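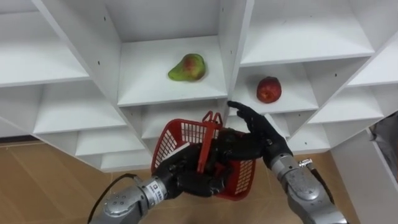 Section 4: Setting the shelves

The Rimstead cubby unit ships with its shelves loose and its dividers pre-drilled. The box says you can finish in one sitting. Allow longer.

1. Pick your shelf heights before you push in any pegs. The holes run in pairs, so count up from the bottom on both sides of each compartment.

2. Push four pegs into each compartment by hand. If a peg wobbles, try another one from the bag - they are not as identical as the parts list claims.

3. Lower the shelf onto the pegs at a slant, then level it. Press each corner.

Note: The catalog calls the shelves "endlessly adjustable." They move one hole at a time, and a shelf has to be empty before you move it.

4. Start with something light, such as a pear or an apple, one to a shelf. A round item that rolls means the shelf is not level. Go back to step 2.

Caution: Do not trust the "wipe-clean" label with fruit juice. Wipe spills right away with a damp cloth and dry the board.

Spare pegs: order part 164, bag of 100.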